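Are laundry robots anywhere close yet, or is it all demo reels?

Home Tech > Robots and Automation > General 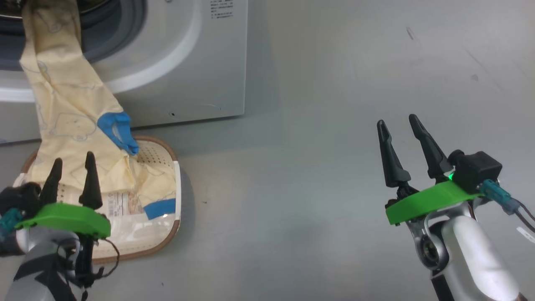 dryfold_dan
My brother-in-law is saving up for the Vunero when it comes out, because he's convinced it'll do all the washing for a family of five. I've been hearing "next year" on this for as long as I've owned a house. Moving laundry between a machine and a basket sounds like the easy part, and I still don't buy it. Look at the long yellow piece hanging out of the door there, half in the basket and half in the machine. I deal with that every Saturday and I don't even think about it, I just scoop. Two pointed fingers on each arm is not a scoop. Has anyone seen one of these do a full load in a normal house, start to finish, without somebody standing next to it?

pegboard
Start to finish, no. I've seen the Biltero clip where it loads a front loader. There's a cut in the middle and the towels are in a different pile afterward. Make of that what you want.

aliki_makris
I think you're both being hard on it. Cloth is about the worst thing you could ask a machine to handle. It has no fixed shape and it sticks to itself. Five years ago they couldn't reliably find the edge of a towel. If it can get a grip on a sheet and pull it clear of the rubber seal, I'd call that a real step.

dryfold_dan
Sure, but I'm not buying a step. I'm buying clean socks.

kettleblack
Look at what else is in that basket. There's a clear plastic package with a label on it sitting under the fabric. My kids leave worse than that in with the clothes. Does it know to take the package out before the next load, or does it wash it? I care about that a lot more than whether it can pinch a sheet.

aliki_makris
Fair question. I don't know.

pegboard
Same with the blue rubber glove on top. I'd toss that back under the sink without thinking. A machine has to be told what it is and where it lives, and in my house it lives in three different places.

shopfloor_ev
Different angle. I run second shift at a parts plant and we had a Stakix cell on trial in January. Two arms, one job, same bracket all day long in the same orientation. It was good at that. Then a supplier changed the tray and it sat there blinking until somebody drove over. Our guy on the line made the switch in the time it took to finish his coffee. So when people tell me a house is next, I laugh. A house changes the tray every ten minutes.
- Evdokia Antoniadis

kettleblack
What did the cell cost, if you can say?

shopfloor_ev
Can't say. The service visit was $2,000 and that I'm still sore about.

aliki_makris
That's an older way of doing it though, Evdokia. Those cells get programmed move by move. The newer ones learn from lots of examples, so a new tray shouldn't kill them.

shopfloor_ev
"Shouldn't" was in our brochure too.

dryfold_dan
I'll show this to the brother-in-law. He'll say I'm a crank. If anybody here gets a Vunero, please post a whole load with no cuts, fitted sheets included.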